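Sorting Rules and Contamination in Mixed Office Waste
Speaker notes, Thursday session, 20 minutes plus questions

Slide 1. Title
Leave up while people sit down. Mention that the handout has the full tables and the slides do not.

Slide 2. Scope
Two sites: Pramell head office and the Frandsen annex. Both use the same hauler, Rivton, and the same three-stream setup: containers, paper, residual. Food scraps are outside this talk. The audit ran in April. Bags were pulled at end of day, before the cleaning crew merged them.

Slide 3. What counts as contamination
Define it before showing any results. An item is a contaminant if the receiving line cannot process it, whatever the symbol on the package says. Rivton's acceptance list is the reference for the whole talk. Local lists differ, so do not generalize from this one.

Slide 4. Metal versus film
Stay on this slide for 2 minutes. Drink cans are accepted in the container stream. Snack bags are not. Many are a plastic film with a very thin metal layer, and the layers do not separate on ordinary equipment. People see a shiny inside and file the bag with the cans.
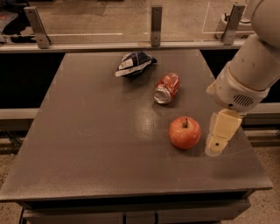
Slide 4: crumpled snack bag (residual) and crushed soda can (containers).

Crushing comes up every time. Rivton takes cans crushed or whole. Some optical lines misread a fully flattened can as paper, so other haulers ask for whole ones. Tell people to check their own list.

Slide 5. Method
Sample size was 600 items per site, sorted by hand on a tarp and logged in Pruvero by stream and by item type. Liquids were drained first and weighed separately. Items under the size of a bottle cap were swept up and excluded. Say this out loud; it was the first question at the last talk.

Slide 6. Results
Read the chart left to right. Paper was the cleanest stream at both sites. In containers, film was the largest contaminant by count but not by weight. Half-full bottles dominate by weight. If asked which measure matters, the hauler bills by weight and the sorting line stops by count.

Slide 7. Signage
Old signs showed symbols. New signs show the item itself at life size. Contamination in containers at the annex fell by around 10 percent after the change. No control group, one site, short period. Do not oversell.

Slide 8. Recommendations
Put a residual bin beside every container bin. Move film to the top line of the sign. Repeat the audit with the same item codes.

Slide 9. Questions
Backup slides cover liners, lid shapes and cost per pickup. Skip cost unless asked.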